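In Praise of the Block, the Ring and the Tablecloth

I have strong feelings about hotplates. I know how that sounds. My sister has strong feelings about stand mixers and will corner you at a wedding about them, so I figure there's room in the family for one more crank.

What set me off this time was a message from a friend who is fitting out a small teaching lab in Flenport and had a little money left at the end of the year. She asked me what to spend it on. She was leaning toward a nicer balance. I wrote her back something so long that my thumb hurt, and the short version is this: buy the metal blocks, buy the flask stands, put a cloth on the bench, and leave the balance for next year. I have been arguing the point with people ever since, so I might as well do it properly.

I learned on oil baths. Maybe you did too. You had a crystallizing dish full of silicone oil the color of weak tea, and if you were lucky there was a paper clip going around in it to keep the heat even. You put your flask in, you waited forever, and then you took it out and spent the rest of the afternoon with oil on your gloves, oil on the clamp, oil on the notebook. I still have a lab notebook from Burkero with 17 pages you can see light through. People get sentimental about this! They say the heat is gentler and more even, and sure, I'll give them that, an oil bath hugs the glass in a way metal never quite will. But I have cleaned up a dropped one, in December, with the windows open, and I'm done being sentimental.

A heating block is a lump of aluminum with a hollow in it. You set it on the plate, you set the flask in the hollow, and the flask stays where you put it. When you're finished you wipe the thing with a paper towel and it goes back on the shelf. If it slides off the bench it dents the floor and you swear at it, and that's the whole accident report.

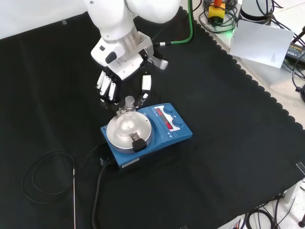

A round-bottom flask sitting in its block on the stirrer. Note the clip at the front rim.

I love that clip. It looks like the sort of part that falls out of the box and gets thrown away with the foam, and I have known labs where exactly that happened. My guess with most of these is that it's there to hold a temperature probe, and if you have one, please use it for that. The number of people who heat by the dial alone makes me a little crazy. A dial tells you what you asked for. If you want to know what you got, you need a probe in the metal, held still, in the same place every time. I worked next to a man at Hellwig who propped his against the flask with a folded sticky note. His yields went all over the map and he blamed the solvent.

While I'm at it, red numbers. Give me the big glowing red digits over a gray touchscreen any day of the week. I can read them from the sink. I can read them with fogged-up goggles. The last stirrer I was sent to try out wanted me to swipe through a welcome menu, and I sent it back with a note that was ruder than it needed to be. Two knobs and some red digits, that's a finished design, leave it alone. Turn one for heat, turn one for speed, go get your coffee (outside the lab, please).

Now the part where I lose people, which is the flask stand. A round-bottom flask is the silliest object in chemistry. It's beautiful, it heats evenly, it takes a vacuum, and it cannot be put down. Every single one of us has stood there holding one, looking around the bench for a beaker that's the right width to park it in. Cork rings are fine until they crumble, and they do crumble, and then they smell like every spill they ever met. So I'm a convert to the bright plastic kind with ridges stepping down inside. You can drop a little flask in or a bigger one and they each find a step to rest on. 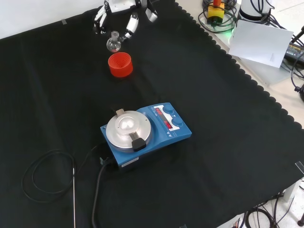
And get them in a loud color. I mean it. The black ones look sharp in the catalog and then disappear on a dark bench, and you end up setting glass down on faith. Mine are red and orange and I bought 11 of them for the teaching room at Jastevitz, where they were mocked as pool toys for a week and then started walking off to other rooms. I now have 10. I have suspicions about the last one.

Which brings me to the cloth. I've heard every objection. It can soak things up. It can hide a puddle. It looks like a magic show. And if you're pouring acid or running anything that could catch, then no, of course you don't want fabric anywhere near it, take it off and work on the bare bench or in a tray like a sensible person. But for setting up? For practicing? For a first-year who is putting a joint together for the very first time with shaky hands? Lay down a dark cloth. Clear glass on a pale counter is half invisible, and on black it suddenly has edges. A flask set down a bit too hard gets a soft landing. The little things don't roll as far. I used an old black tablecloth for years and I broke less glass on it than at any other time in my working life. I can't prove it was the cloth. I think it was the cloth.

What I will not defend is the cables. I love these stirrers dearly and the cables are terrible. The power cord always comes out exactly where you want to put your notebook, and the probe lead is long enough to jump rope with. My rule is that the probe gets coiled loosely off to one side until you need it, with the metal end pointing away from anywhere a sleeve might go. Loosely! I have seen people wind those leads around their hand like a garden hose and then wonder why the reading jumps. And the power cord goes off the back or the side, never across the front, and I don't care how far away the outlet is. Buy an extension for the wall side if your safety people allow it. Move the table if they don't.

The other thing my friend pushed back on was price. A good block plus a few stands and the probe for a stirrer she already owned came to a bit under 300 on the quote she sent me, and she felt silly spending that on, in her words, a hockey puck and some egg cups. I get it. A balance looks like science. It has a glass box and a level bubble and you can show it to visitors. But her students will use the balance for two minutes at the start of the session, and then they'll spend the next two hours with a round flask, trying to heat it and stir it and find somewhere to put it down. Spend the money where the hours are.

She bought the blocks. She also bought the cork rings, after everything I said, and we're still talking it over.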